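Oliwia Pawlak
November 2018

Week 2 of collecting button presses for the Hamdy model. A few notes while I'm waiting on a disk to copy.

1/ Target is 200 good episodes per button. An episode starts with the hand low and ends with one clean press by the index finger. Brushing the neighbouring button means it gets binned.

2/ We run in blocks of 10, then swap operators. Past that, everyone gets sloppy and the presses all start to look the same.

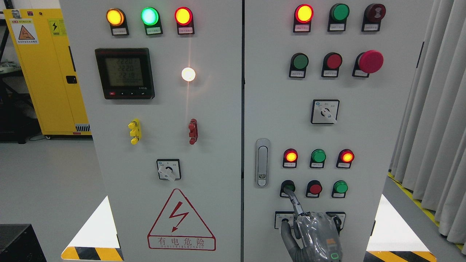 3/ Green buttons are the slow ones to label. There's more than one on the panel, so "press the green button" is useless as an instruction. We write the row and the side every time.

4/ Lamp colours go in the notes too. In September we didn't bother, and Thijs De Bruijn spent four days going back through the recordings to fill them in. Sorry, Thijs.

5/ Changed the start position between blocks this week. The old set from Trodinau had the hand coming up from the same spot every time, and the model learned the spot. Move the panel a bit and it pressed bare metal.

6/ We're keeping the misses in a separate folder. Plidudgate wants them for a failure detector. They need labels as well, just shorter ones: high, low, left, right, no contact.

7/ Rotary switches are next. Different grasp, different labels, and I haven't settled on how to mark the end of a turn. If you've done this with lever handles, I'd like to hear what you used.

8/ Disk's done. Back to row four.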